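Plorkby-Nav: failed doorway runs

530 simulated episodes, 197 of them marked "success" by the planner. Don't trust that label. It fires when the planner stops, wherever it stops, and 24 of the "successes" ended with the base in contact with a door frame.
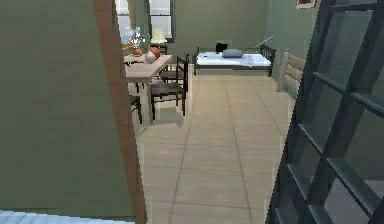
View through a doorway to the dining table, dark shelving at right.

Known fault: collision checks ran against the Dudek mesh — coarser than the rendered one. Ratree Suwannarat has a patch. I'd want it rerun before believing any clearance number.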